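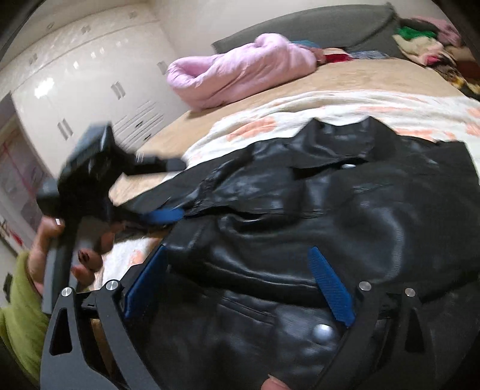 Kettle Garment Handling Set
Data card, version of Monday, January 6, 2020

Summary
The Kettle set contains 379 demonstrations of garment handling, recorded with hand-held grippers in furnished homes. It is maintained by the Rutlow group at Grarkis and is intended for training and testing two-handed manipulation policies.

Collection
Each demonstration is performed by one person using two grippers, one in each hand. The wrist view of each gripper is stored as a separate stream. Garments are handled on beds, over whatever bedding the household uses. Demonstrators received written instructions and were free to choose their own grasp points. A demonstration runs for up to 1,000 time steps.
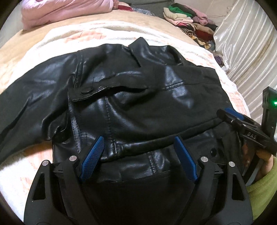
Figure 1. Black jacket on a white fleece blanket, wrist view. The second gripper enters from the right.

Contents
Recordings come from 16 homes. Folders are named by home, then by garment type. Failed grasps are kept and flagged in the index file.

Known limitations
Dark, glossy garments show strong highlights under ceiling lights. Hands and sleeves are visible in many recordings. Motion blur is not corrected.

Access and contact
Requests for access should be addressed to Amber Yeoman. Errors in the index should be reported to Mawuli Baidoo, with the folder name and time step.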